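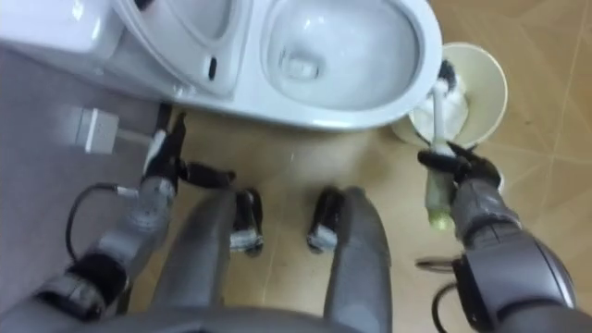

**Listening and Place, session 4: what does a field recording record?**

Notes for the seminar group. Read the Dahlgren chapter first, then these, then the Nyanda interview if you have time. Bring headphones.

Last time we took composers at their word when they said a piece was "made from" a place. This week we stop doing that.

## The claim

Programme notes for field recording work tend to say the same thing. The composer went somewhere, listened deeply, and let the place speak. Birger Dahlgren calls this the *witness claim*: the recording is offered as evidence, and the listener is asked to trust it. He likes the idea more than I do.

Consider how much has been decided before anyone presses play:

- where the microphone was put, and which way it faced
- the hour and the season
- which minutes were kept
- what was filtered out (wind and traffic, nearly always)
- how loud it is played back, and in what sort of room

A place with the motorway removed is a composition. It may be a very good one. I would only like the programme note to say so.

## Case one: *Skosstead*

Heike Rieger's piece lasts 105 minutes and is presented as an unbroken morning on a salt marsh. Her published working notes list 9 separate recordings joined by long crossfades. You will hear the first join if you listen for the geese: they are far off to the left, then rather suddenly they aren't.

Does this matter? Students usually split on it. Those who say no point out that nobody objects to editing in film. Fair enough, but few films are sold on the promise that they have no cuts. Rieger's reply, in the same notes, is that "the morning is true even if the order is not". I have read that sentence many times and still don't know what it means.

## Case two: *Plinik*

Ching-wen Kwok works the other way. *Plinik* uses dripping water from a culvert, pitched and looped until it behaves like a small percussion group. All sounds above 2000 Hz have been taken out. She makes no claim about the culvert at all, and the score names it only in a footnote.

Oddly, audiences describe this piece as more "natural" than Rieger's. Frauke Stöcker puts that down to steady rhythm, which she thinks we hear as bodily. Her evidence is a questionnaire given to 30 people after one concert, all of whom had chosen to attend. Treat it as a hint.

## Terms

**Soundmark** – a sound said to belong to one community. Ask who said it.

**Keynote** – background sound that people stop noticing. Useful, though hard to test, as asking about it makes people notice it.

**Acousmatic** – heard without seeing the source. Not the same as "recorded".

## For next time

Listen to the opening of *Buvbridge* twice, once before reading Kheri Nyanda's interview and once after. Write a page on what changed. If nothing changed, write that, and don't pad it.

The library copy of *Skosstead* has the second disc missing. Use the online version, but be warned that it fades out early.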